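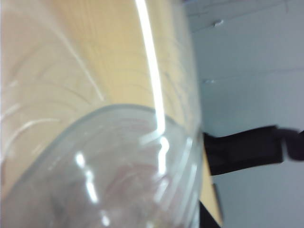

Feb 5, 2021

Sourdough starter trials, second bench. Finally some real movement! The rye jar on the Rostton flour doubled before lunch and then kept going, and when I put my nose to it I got green apple and a bit of yogurt, none of the nail-polish smell we've been fighting all winter. I'm thrilled with this one.

Recap for whoever opens the book next: three flours, same water, same feeding schedule.

- **Rostton** dark rye, coarse
- **Omarura** whole wheat, the new sack
- **Pešek** white bread flour, end of the old sack

Everything gets fed 1:5:5 now (starter, flour, water by weight). The old 1:1:1 was starving them overnight. By morning they'd peaked, collapsed and gone sharp, and we were judging the flour on a culture that was already hungry. I should have changed this back in July when the kitchen was warm and it was twice as obvious. Anyway, changed now.

Rye: domed top, big ragged holes all through when I pulled a spoon across it. It's stiff, so the rise looks more dramatic than it is, but still. Kept the discard for crackers.

Whole wheat: slower start, nice and steady after that. Smells like wet hay and honey. There's a grayish layer on the surface that had me worried for a minute, but it stirred straight in and the jar underneath was lively. I think the top is just drying out because the lid on that jar doesn't sit flat. Swap the lid.

White: meh. It rises, it falls, it tastes of not much. The sack has been open a long time and I'd like to run this again with fresh flour before saying anything unkind about it. I did bake with it (see below) and the bread was perfectly good, so maybe I'm being unfair.

**Bake, same day**

Used 300 g of the rye starter in the big dough and scaled everything else from 2000 g of flour, mostly Pešek white with a handful of whole wheat. Water went in cooler than usual. Mixed by hand until no dry bits, left it alone for half an hour, then salt.

Folds: 3 sets, spaced out by whenever I remembered. The second set was where it came together - you could feel it go from porridge to something with a skin, and it held its shape on the bench like a proper dough. I love that moment, every single time.

Shaped into rounds, rested seam side up in the floured baskets. One stuck. I used wheat flour in that basket and rice flour in the others, and the rice flour ones dropped out clean. So: rice flour only from now on, please, and I've written it on the shelf too.

Baked in the Skornov oven on the lower deck. It still runs hot at the back left, and the loaf there came out nearly black on one shoulder. Turning them halfway helps but you lose steam when the door opens. Want to try leaving that corner empty next time and seeing if the rest even out.

Crumb after cooling: open but not silly, shiny inside the bigger holes, a little gummy close to the base. Could be underbaked, could be that I cut it too early (I cut it too early). Crust sang for ages on the rack. Flavor is the best we've had since we started this book - mild sourness at first and then a malty thing that hangs around. With cold butter it's ridiculous.

**Things to fix or find out**

- New lid for whole wheat jar
- Fresh white flour, repeat the whole comparison
- Is the rye fast because of the grind or the grain? Ask for a fine rye along with the next order
- Put the dough thermometer back in the drawer where it lives, I lost ten minutes to that
- Back left corner of the oven, leave empty
- Try one loaf with an overnight rest in the fridge, score it cold

Fed all three jars again before closing up. Rye is on the high shelf with a rubber band at the starting line. If you're in first, mark where it got to before you stir it, even if it has dropped, the smear on the glass will show you.

Half of the good loaf is in the bread bin, cut side down. Help yourselves.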